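Progress report on the equipment grant, 16 Jan 2021

Thank you again for your patience with us over the summer break, and for the kind note that came with the second instalment. I know these reports can turn into a column of figures with very little around them, so I've tried to tell you how the planning is going as well as what has been spent.

**Where we are with the arm**

You'll remember that our first application named the larger Harholm arm, mostly on the strength of the brochure and a very good lunchtime demonstration. After working through the quotes again we've settled on the smaller Flindach model. It reaches 740 mm, which covers everything we ask of it on a single bench, and it runs off an ordinary power point, so we're spared the electrician's visit we had pencilled in. The lead time is 12 weeks from the day we sign. If the paperwork goes through your office this month we would hope to have it bolted down and moving well before May, with a bit of room for freight delays (there are always freight delays!).

The service plan was the part we argued over longest. Harholm wanted three years paid up front, and Flindach will let us pay year by year. We'd like to take the yearly plan and keep the difference in hand for spare gripper pads and cables, both of which wear out faster than any of us budgeted for the last time around.

**The bench and the layout**

Before committing to a purchase we wanted to be sure the work would fit, so we've been marking out bench tops with blue painter's tape and trying different arrangements. It's a cheap way to change your mind. The tape peels off cleanly and we've used a surprising amount of it, though the whole lot has been charged to consumables and hardly shows. Once the layout is agreed we'd like to replace it with proper engraved lines. Guzmán has quoted $200 per bench for that, and I've put it down under fit-out for your approval.

We've also asked for a plain matte finish on any new bench tops. Shiny ones gave the wrist camera no end of trouble last year, and the matte costs the same.

**Spending so far**

| Item | Status |
|---|---|
| Arm and controller | Quote accepted, order not yet signed |
| Bench engraving | Quoted, awaiting your approval |
| Safety mats | Ordered from Ballevon |
| Training | Dates to be set |

All up, we have spent 23 per cent of the grant. That is lower than the plan said it would be at this point, and the reason is simply that the arm is the big item and it hasn't been ordered.

**What we need from you**

Two things, if you can manage them. The first is a yes or no on moving the service money to the yearly plan. The second is your okay on the engraving, as Guzmán will only hold the price until the end of next month. Everything else can wait for the next report, and I'm very happy to talk any of it through by phone if that's easier than writing back.

The current bench layout is attached at the end, with the tape still down.

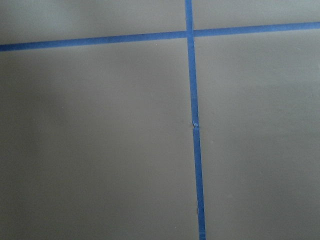
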